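**The summer train to Skarno**

My mother's people lived in Skarno, 12 miles past the end of the paved road. We went every August. The train from Draverov left at six in the morning, and my father always had us on the platform by five - he had missed it once, in 1959, and never got over it.

Skarno had over 600 people then. My grandmother kept the post office in her front room, and we slept upstairs above the sorting table. The line closed when I was in high school. I still have one of the tickets, number 3128.

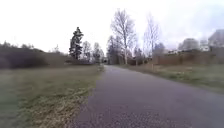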